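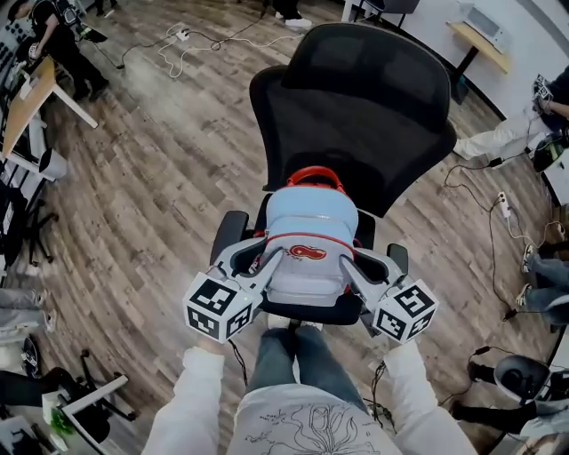
Why should a bag be taken off a chair before the workday starts?
A bag on the seat blocks the chair and moves weight onto parts that were set for a person. It also hides the contents from anyone checking what has been left behind.

Chapter 2
Personal Bags in Shared Workrooms

2.1 Scope

This chapter covers the storage and handling of personal bags in rooms where desks and chairs are shared. It applies to backpacks, shoulder bags and soft pouches. Hard cases are treated in Chapter 14.

The room plan used throughout is the Nyanda layout: one open floor, movable desks, wheeled office chairs, and power strips placed on the floor. In such a layout the chair becomes the default storage place for bags. The floor is the second choice, and straps left there can catch on cables and chair wheels.

2.2 Terms

Top handle: the short loop at the upper edge of a backpack, used for lifting and hanging.
Piping: a narrow covered cord sewn into a seam. It stiffens the edge and helps a soft bag hold its shape.
Soft body: any bag whose walls fold under light pressure from the side.
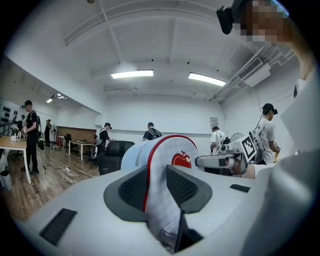
Figure 2.1 Light blue and white soft fabric item with red piping and a small red apple logo.

2.3 Grip and Support

A soft body held from both sides will fold inward if it is not full. Piping resists this at the seams but has little effect on the panels between them. For short moves, lift by the top handle and support the base with the other hand. A loaded bag should be set down base first, with its back panel against a firm surface.

2.4 Storage Rules

Assign each bag a hook or shelf space before assigning desks. The Funell shelf plan, discussed in Section 2.6, does this by row.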